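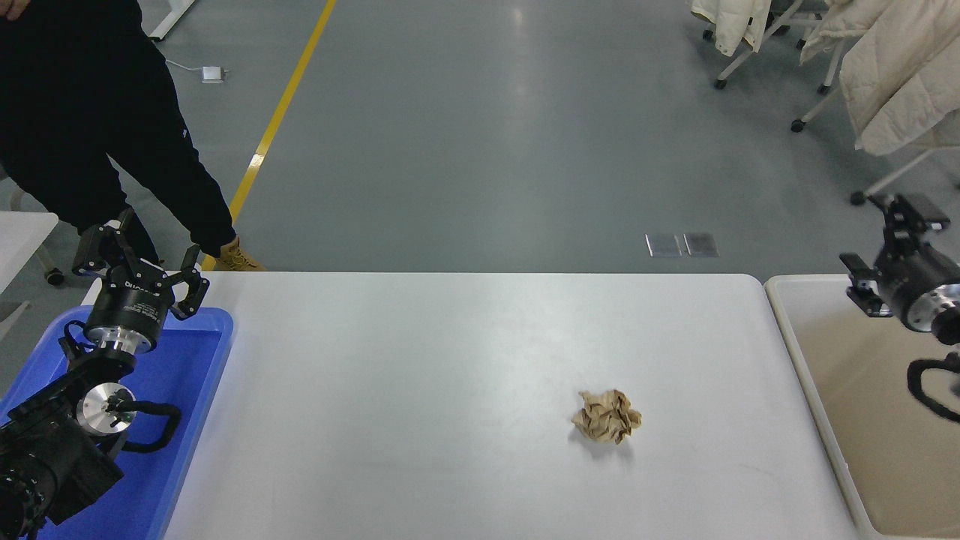
Parallel grippers on crumpled paper, does finger shape matter or am I fussing?

We've got a two-arm setup and I'm trying to decide between the fingers it came with and a softer pair from Prorna. The job is dull – pick a thing off the table, drop it in a tray, go again. Blue tray on the left, beige one on the right, and a ball of brown paper in the middle as the test piece. I like paper because it's awkward. No flat sides, it gives when you squeeze it, and it's never the same shape twice. With the standard angular fingers I did 68 picks per side and the left arm dropped far more than the right, same controller, same settings as far as I can tell. Has anyone here swapped to soft fingers and been glad of it? Or should I sort out the left arm first? Budget is tight so I'd rather not buy both sets and find out.
posted by brekamham_bench, 2023-01-31

lascombe_lad
Sort the left arm first, definitely! If two arms with the same fingers give you different numbers then new fingers will only muddle things. I'd swap the grippers over, left to right, and run your 68 again. If the drops follow the gripper, it's the gripper. If they stay on the left, look at the wrist and your camera calibration (mine was out by 10 mm on one side for months and I blamed everything else first). Check the cable too. Ours has a coil hanging off the wrist and when the arm reached right across it tugged just enough to twist the fingers. A bit more slack and a strap fixed it.

As for the soft ones, we tried a pair in October. Lovely on paper and cloth, hopeless on anything thin, and they pick up fluff like you wouldn't believe.

oddbins
get the soft ones, life's too short

tray_and_error
I went through all this with the Blöndal fingers, so some notes, in the order I'd do them again.

1. Park both arms in the same pose before every run, fingers open and pointing across the table, one over each tray. I start mine by hand and it's easy to get lazy. Have whoever is helping stand on the far side, hands down, until the run begins. 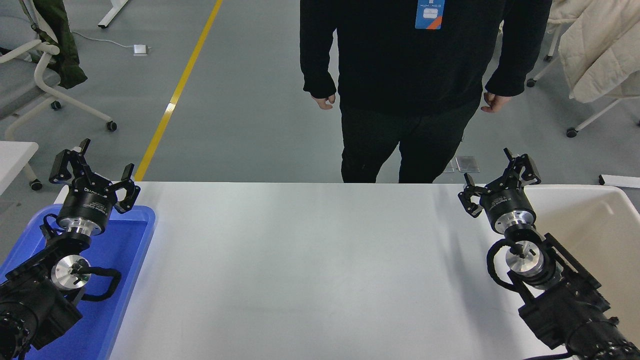 2. Change one thing at a time. Fingers, then grip force, then speed. I changed 2 at once and had to bin a whole afternoon.

3. Use more than one test piece. My log ran to 728 picks by the end and the paper results said hardly anything about how the fingers coped with a sock or a plastic lid.

4. Turn the force down before you spend any money. Paper squashes and then springs out sideways if you grab it hard. I lowered mine bit by bit and the standard fingers were suddenly fine – I still have the Blöndal pair in a drawer if you're anywhere near Brekamham and want a go with them. Check the bolt pattern on yours first though, mine needed an adapter plate.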